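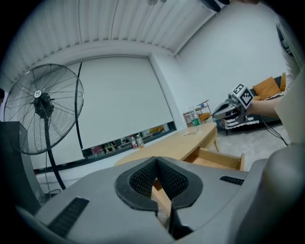
Ortner House, Sestville – Shared Lounge Safety Check
Date: 22/02/2026
Checked by: Silvan Trummer

Smoke alarm, ceiling: PASS
Pressed the button. It works. So does the hearing of the dog next door.

Smoke alarm, hallway: FAIL
Chirps every few minutes, and has done so long enough that residents have stopped hearing it. New battery needed.

Fire extinguisher (tag 515): PASS
Needle in the green. Please stop hanging scarves on it.

Exit door: PASS, with a sigh
Opens fully once you move the bicycle. Bicycle moved. I expect to meet it again in May.

Coffee table: PASS
Legs tight, no splinters, doesn't rock. More than I can say for the bookcase.

Bookcase: FAIL
Not fixed to the wall. The encyclopedias are all on the top shelf, where they can do the most good in an earthquake. Bracket and screws on order from Drerkis, $63.

Outlets and cords: FAIL
One power strip plugged into another power strip, feeding a space heater. Unplugged. The note I left last time was underneath it.

Windows: PASS
Left one sticks. Lift, then push. Swearing is optional.

Rug: FIX SOON
Corner curls up by the door. Tape is holding for now – it's my third roll.

First aid kit: FAIL
Contains one bandage and 50 packets of ketchup. Refill list is taped inside the lid.

Radiator valve: NOT CHECKED
Knob missing. If you have it, leave it in the Ekutach mailbox and no questions will be asked.

Recheck of failed items: next month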